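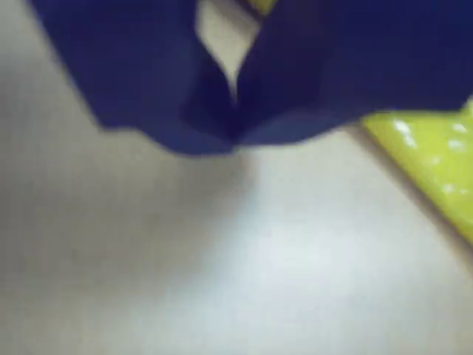
Wrist view at close range. Fingers in navy, pale surface beneath, one yellow-green thing at the right.

I have spent most of November on the part of our stack that decides when to look and when to stop looking. It had been working well enough that I left it alone for months, and then I changed the wrist camera exposure and it stopped working well enough.

Some background on the layout. Kulel is our perception service. It takes the wrist stream and the overhead stream and publishes a list of object hypotheses, each with a pose, a covariance and a label. Ragnarsson is the planner, which reads that list and produces a grasp and a path. Underneath both is the controller, which we call Lamholm after the office we wrote it in. The three talk over shared memory, with a ring buffer for images and a much smaller one for everything else.

The fault looked like a planning fault. Ragnarsson would pick a sensible grasp on a thin object, start the descent, and then replan in the last few centimetres. The new grasp was often on the same object but turned by half a revolution, so the wrist began to spin close to the table. The controller's rate limit kept this dull to watch, but it wasted time and sometimes it ran out of retries.

I started by logging every hypothesis with the image it came from, along with the time it was received and the time it was used. The second of those had never been recorded. The gap between them was seven milliseconds in the normal case, which was fine. During descent it was fine as well. So the stale data theory, which I had been fairly fond of, was wrong.

What had changed was the covariance. Kulel estimates orientation for a long object by fitting a line to the mask and then using the ends to choose a direction. A pen has a cap at one end and a plug at the other, and from overhead those are easy enough to tell apart. From the wrist camera at short range, one end leaves the view, the edges are soft, and the fit still returns a direction. It returned it with a tight covariance because the line itself was well supported. The sign of the line was a guess.

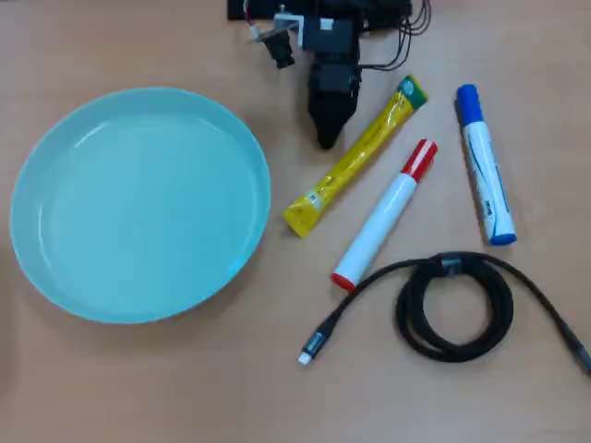 The overhead estimate was still being published during all this, and it was good. The fusion step weighted it down because its covariance was larger, and so a correct answer was outvoted by a confident one. I have seen the same mistake in other systems and I still wrote it into this one.

There were two candidate fixes. The first was to stop using wrist hypotheses below a set height. This is a one-line change and I tried it first. It removed the spin and brought back an older problem, in which the fingers land slightly off centre because the overhead calibration drifts as the mount warms up. The wrist view is still useful for lateral offset at close range, even when it is useless for telling one end from the other.

The second fix was to split the orientation into an axis and a sign, and carry them separately. The axis has a covariance. The sign has a probability, and it can only be updated by an observation that includes both ends of the object. If only one end is visible, or none, the sign is carried forward unchanged. This meant a change to the message format, which meant a change to Ragnarsson, which is why I had tried the other thing first.

Nouhaila Ashour reviewed the branch and pointed out that the sign should also be reset when an object is moved by something other than the gripper. I had assumed a track would be dropped in that case. It is dropped only if the object leaves its gate, and a pen turned end for end on the spot never leaves its gate. We now compare the mask across a window of five frames, and if a large occluder has passed over it the sign goes back to a half.

The occluder test is crude. It counts pixels inside the gate that changed label and compares the total to a threshold. A hand trips it easily. So does the gripper, unless its silhouette is masked out first using the joint positions, and the loose wiring near the wrist is not in the silhouette model. I widened the mask until the wiring stopped tripping it, and I am not happy with that.

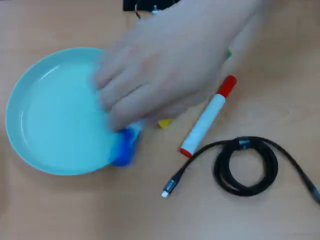
Results so far

I replayed the old logs through the new code before running anything on the arm. There were seven recorded descents with a late reversal. None of them reverses now. That is a small set, and it is also the set I was looking at while writing the fix, so I give it little weight.

On the arm, it has run for almost 24 hours in total without a reversal. Descent time is a little shorter, which I put down to fewer replans. Deformable objects are no better than before. A coiled cable has no useful axis, and Kulel still fits one to it, with a covariance I no longer believe either.

Left to do

Put the wiring in the silhouette model, even if only as a fat capsule.

Make Kulel report which ends of an object it saw, as a proper field. At present the planner works it out from the mask bounds, and that logic is in the wrong process.

Rerun everything on the second cell at Okavholm, where the overhead camera is mounted lower and sees the fingers much earlier in the descent. I expect the occluder threshold to be wrong there. The branch stays unmerged until I have those logs.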